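Jorkel shape sorter cube, reviewed
Kanini Minja, 25 October 2019

I bought the Jorkel shape sorter in January and paid 32 dollars for it. It is a wooden cube with holes cut in the sides and a set of colored blocks to push through them. My son was 13 months old then, and he has used it most days.
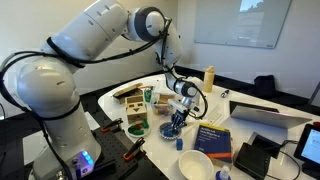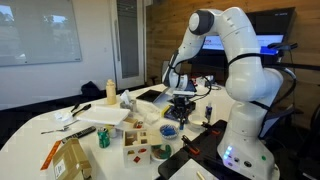 The cube is heavier than the plastic Akier sorter we had before. That is mostly a good thing - it stays where you put it while a child leans on it. Dropped on a foot, it hurts. The edges are sanded well and I have found no splinters.

The holes are cut a little generously, so a block goes in even if it is turned slightly wrong. Younger children will like this. The drawback is that two of the smaller blocks also fit through holes meant for other shapes, and my son worked that out within a week. The Plistine version is stricter, but it costs more and the lid sticks.

Blocks come back out through the larger openings in the front. You can see what is inside without opening anything, and small hands can reach in. There is no storage bag. We keep spare blocks in a bowl, and one blue one has been missing since spring.

The paint has held up. The red block has a few tooth marks and the orange one has a chip at one corner. I wipe everything with a damp cloth and let it air dry.

Mwaipopo Toys shipped mine in a plain cardboard box with very little padding, but nothing was damaged. I would buy it again at the same price, though not for a child much over two.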